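Wiping things, and more wiping things

September 28, 2026

I have been cleaning for the robot again, and I'm having the best time.

Quick catch-up if you're new to this blog. Enau is our little household-chores project, and the idea is to teach a learning system to wipe down a kitchen by giving it lots of recordings of people doing just that. Each recording is one example: a start, some wiping, an end. Our target for the first set is 3,000 examples and we want them all in by October, which sounded like plenty of time when Juraj Bartoš wrote it on the whiteboard.

The first batch came out of the test kitchen at Kercombe, and it was too tidy. Every spill was a neat little puddle in the middle of a bare counter. Esperanza Ridgeway trained on it anyway (she trains on everything, bless her) and the policy was lovely on neat little puddles and hopeless next to a sink. So now we want clutter! Dish racks, bottles, edges, corners, liquid that goes where it likes.

I've also gotten picky about hands. One wipes, the other has to be doing something sensible, and both should stay in view of the head camera for as long as possible. It's harder than it sounds when you're leaning into a corner. My shoulders have opinions. 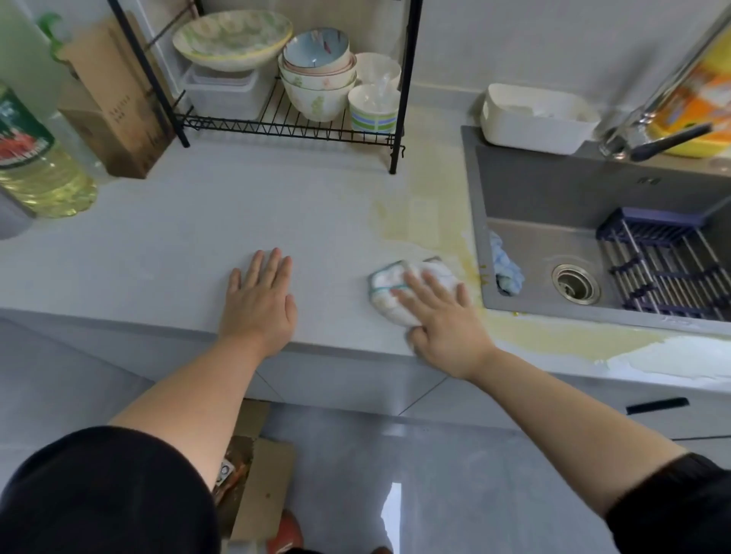 The yellow spill by the sink, and the corner job:

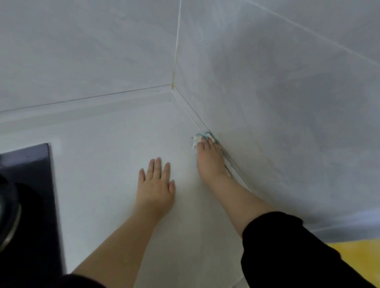
How long should one example be?

Most of ours run 30 seconds or less. A single wiping job fits in that easily, and short clips are much easier to label and to throw out when something goes wrong. For a bigger mess we record several clips in a row and link them in the notes.

Marlene Lévesque has been writing the text labels, and she changed my mind about them completely. I used to put "clean counter" on everything. She writes what is being wiped, with what, and where, and she has a list of 12 verbs we're allowed to use, so that "scrub" means the same thing from one person to the next. I argued for "swoosh" and lost.

We also started keeping the clumsy ones. If I miss a patch and go back for it, that stays in, with a tag. Esperanza thinks the going-back is exactly what the system needs to see, and I'm so curious whether she's right. Her next training run gets eight times as many of those as the last one did.

Still on my list: glass, stovetops, anything sticky. Ánh Lã has offered her kitchen in Ziltholm, which has a terrible old tile counter with deep grout, and I can't wait to get at it. If you have a cleaning job you think would stump us, put it in the comments and I'll try to record it.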